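Chapter 7
Grasping Cloth: Pinch Points, Peaks and the Regrasp Problem

We use cookies to improve your reading experience. By continuing you accept our cookie policy. Manage settings

Rigid things are easy. A mug has a handle, a box has sides, and if you know where the object is you mostly know where to put the fingers. Cloth is the other kind of problem. Pick up a towel by one spot and every other spot moves. Its shape after the grasp depends on where you grabbed, how hard, and what it was lying on.

This chapter covers one method, pinch-and-score, and the result that made people take it seriously. Maths is kept for 7.4. Skip ahead if you like, but do read 7.2 first - the terms get used everywhere after.

7.1 Where the method came from

Veronica Văduva and Dinesh Suvarna were working on laundry handling at Lakham and kept hitting the same wall. Their planner wanted a full model of the garment before it would move. Too slow, and usually wrong. A sleeve tucked under, a fold it couldn't see, and the whole estimate fell over.

So they dropped the full model. Pinch-and-score asks for much less. Find a raised bit of fabric, close on it, look at what is between the fingertips, give it a score. Low score, let go and try again. High score, lift. Most of the looking is done from the wrist, close in, where colour and texture at the tips tell you more than a wide view from the celling. 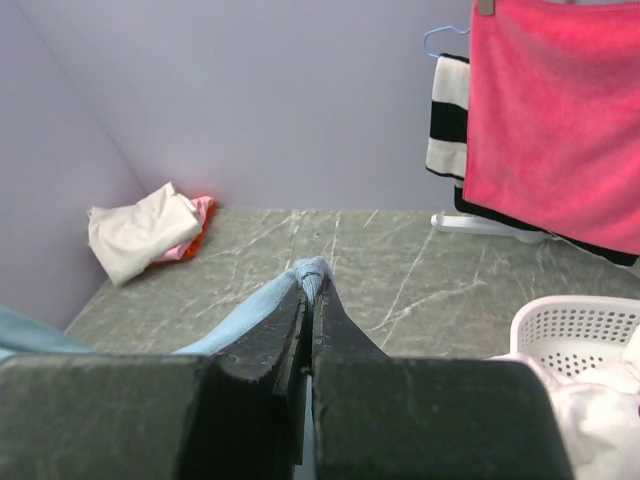

Why not just grab the middle of the cloth and lift?

Because the middle is seldom where you want to hold it. A centre grasp gets the cloth off the table but leaves the corners hanging anywhere, and folding or hanging needs at least one edge you can trust. The first pinch is a way in. The second one, the regrasp, is aimed at an edge or a corner.

7.2 Terms

Peak - the bunch of fabric standing above the closed fingertips. Tall peak, plenty of cloth held. Short peak, it may slip.

Drape - everything hanging from the pinch. Drape direction is a cheap clue to where the rest of the cloth sits.

Layer count - how many thicknesses are in the grip. Hard to see. We come back to this in 7.5, it is the weak part of the method.

Regrasp - any release and second pinch on the same item.

7.3 The result

Malathi Amin ran the test at Perkgate in April. She used 12 items, a mix of towels and light garments, for 108 trials in all. Each trial allowed up to 3 regrasps, and a trial was stopped at 30 seconds whether the cloth was up or not. The older planner, given the same items, ran out of time far more often than it dropped anything. Pinch-and-score did the oposite: fast, with most of its failures coming from thin cloth slipping out at the lift.

That difference matters. A slip can be retried. A stalled planner just sits there.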